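Teaching an arm by hand: a talk with Arwel Gethin

Arwel Gethin runs data collection at Vemside, where a small group records demonstrations for a learning system they call Gudine.
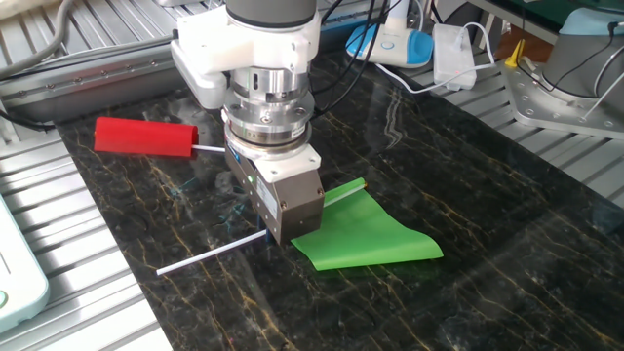 He came to the job from a machine shop and still talks like someone who expects parts to fit. "People think the model is the hard part," he says. "My day is mostly putting things back on a table."

The current set is about thin and light objects: flags, sticks, handles, anything that lies flat. An operator guides the arm through one pickup, saves it, moves the object and starts again. By the end of July the group had 832 recordings it was willing to keep.

I asked what makes him throw one out. "Hesitation, mostly. If the operator stops over the object for a few seconds to think, the model learns to stop there too. It doesn't know you were thinking." A miss followed by a clean second try usually stays in. He wants the system to see what recovery looks like, and he says the first version of Gudine had almost none of that. It would close on air and carry on to the drop point as if it had the object.

Flat things are slow work. The fingers have to come down close to the surface without pressing into it, and a thin stick can roll when one side touches first. "With a block you can be a little off and get away with it. With a stick you find out right away."

Operators work in sessions of 56 minutes, a number Gethin inherited and never changed. Each new person spends 2 days on practice runs that are not saved. He lets them choose their own approach angle – within reason – and says the spread between people has helped more than he expected.

The group also keeps written notes on every session, mainly where objects were placed and who was driving. Gethin reads them when results dip. Last spring the arm got worse at anything near the right side of the table, and the notes showed that six sessions in a row had started on the left.

"So we went back and did the right side," he says. "It took a while."

Next on his list is cloth.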